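Small hydro on farm land: questions to a scheme engineer

Zideck installs low-head turbines on farm streams and old mill channels. Its lead engineer, who asked to be identified by job title only, spoke to us in February after the commissioning of the Fima scheme, a single machine with a rated output of 19 kW.

The first question was how a landowner should judge a site. "Start with head and flow, in that order," the engineer said. "Fima has a gross head of 4 metres. We lose a little of that in the screen and the intake, so we design to the net figure. People come to us with a flow reading taken after heavy rain and want a turbine sized to it. That machine would stand still from May to September."

Zideck asks for a full year of level readings before it quotes. Where these do not exist, a gauge board and logger are put in and the client waits. At Fima the readings gave 4,000 running hours a year at or above half load, and the loan was arranged on that basis.

On abstraction, the engineer was blunt. "The licence sets the project. You leave the agreed flow in the stream, and the turbine has what remains. We fit a level sensor at the weir and the controller closes the guide vanes when the water drops to the set point. The owner can't override it from the panel."

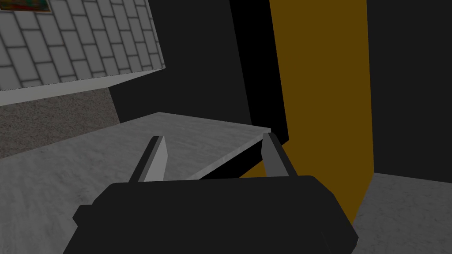
Grid connection and upkeep

The Cabrera site, now in design, lies at the end of a long single-phase line. The engineer expects the connection to cost more than the civil works. "We've asked for an export limit. It lowers the income a bit - it also avoids a new transformer."

Most call-outs concern the screen. Leaves block it in autumn, head is lost and output falls. Fima has an automatic rake; the older Fito scheme is still cleared by hand. "Bearings are greased on a schedule and the belt is checked each month. The generator needs very little. We design the civil works for 40 years and expect to rewind the generator once in that time."

Asked what would change at Fito, the engineer named the intake. "It faces straight upstream, so it collects everything. We would turn it side-on to the flow and fit a wider screen. The drawings are done, and the work needs a dry month."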